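Setting Up Your Plernetti Countertop Water Filter

Part 2: First fill, flushing and the tap adapter

By now you should have the housing out of the box and the little bag of washers somewhere you won't lose it (mine went straight into a coffee mug). I've installed the Plernetti in three kitchens, so I'll tell you where I got stuck as we go.

Before you start, clear a stretch of counter next to the sink. The hose is 53 inches long, which sounds generous until it has to go around a dish rack. Move your cutting boards and knives well out of the way too, as you'll be dripping a bit. 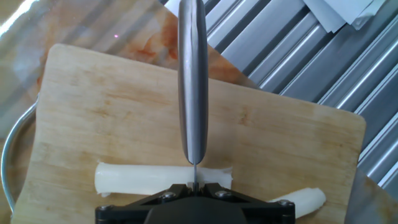

1. Unscrew the aerator from the end of your tap. Turn it by hand first, and if it won't budge, wrap a cloth around it and use pliers gently.

2. Find the washer that matches your tap. There are 4 in the bag. Start with the thickest one — it fits most older taps.

3. Screw on the adapter until it's snug. Finger-tight is plenty!

CAUTION: Don't use pliers on the adapter. The threads are soft, and I stripped one on my very first try.

4. Push the hose onto the adapter until you hear a click, then give it a tug. If it slides off, it wasn't in.

5. Drop the Ullano cartridge into the housing with the arrow pointing up. Screw the lid down by hand.

NOTE: The cartridge from the older Begay model looks almost the same, but it's a touch shorter and water will sneak past it. Check the label before you open the wrapper.

Now for the flush. I know it's dull, but please don't skip it. A new cartridge sheds fine black carbon dust, and your first glass will look like weak tea if you rush.

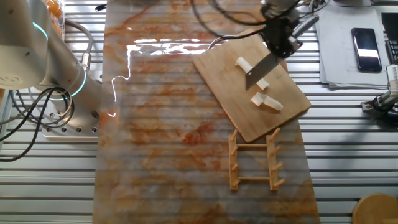
6. Open the cold tap slowly, to half flow, and let it run through the filter for 6 minutes. I set a timer and do the dishes I've been ignoring.

7. Close the tap and feel under the lid with a dry finger. If it's damp, take the lid off, seat the ring again and repeat.

CAUTION: Cold water only. Hot water ruins the cartridge, and the Endholm warranty doesn't cover it.

8. Press and hold the button on the lid until the light blinks green. That resets the counter, which starts at 1,310 gallons and works its way down.

Cloudy water in the first day or two is just trapped air. Let a glass stand and it will clear from the bottom up. If it's still cloudy after that, go to Part 5, Troubleshooting.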